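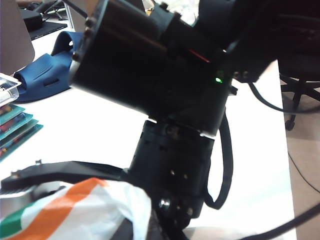
Cuaderno del taller Rajan, almacén de consumibles. Abril, viernes, turno de tarde. Se retoma la clasificación de bolsas de plástico procedentes del depósito de Jostolard, interrumpida al cierre del turno anterior por falta de espacio en las estanterías. El criterio provisional separa las bolsas por impresión y por estado. La bolsa blanca de franjas diagonales anchas, naranja y verde, se registra en el grupo de impresas, estado «arrugada», y no se mezcla con las blancas lisas aunque el formato pudiera coincidir.

Procedimiento aplicado. Cada bolsa se extiende sobre la mesa, se revisan las asas y las costuras y se pliega en tercios. Las que presentan cortes de más de 2 cm pasan al cajón de recorte. Las restantes se agrupan en paquetes de 30 y se sujetan con banda de papel, en la que se anota el grupo y la inicial del turno. No se emplean gomas elásticas: en el lote de Rodach dejaron marca en el plástico y hubo que deshacer varios paquetes.

El registro general queda en 982 unidades, incluidas las del lote de Rodach. Faltan por incorporar las bolsas de la caja 12, cuya etiqueta se ha desprendido. Hasta que se confirme la procedencia, dicha caja permanecerá en el estante inferior, con tarjeta amarilla.

Observaciones sobre las impresas. El plegado en tercios deja la franja de color partida y dificulta reconocer el modelo con el paquete cerrado. Se propone plegar con la parte impresa hacia fuera y orientar todas las bolsas en el mismo sentido. Se ha probado con un paquete y el resultado es aceptable, si bien el grosor aumenta y la banda de papel actual queda justa. Conviene solicitar a Haltska una banda más larga antes de extender el cambio al resto.

La plancha tibia para alisar las arrugas no se utilizará en bolsas con tinta. Las arrugadas se dejarán bajo peso hasta el turno siguiente y se revisarán antes de plegarlas.

Pendiente: etiqueta de la caja 12, pedido a Haltska, vaciado del cajón de recorte. La balanza pequeña se ha devuelto a su armario.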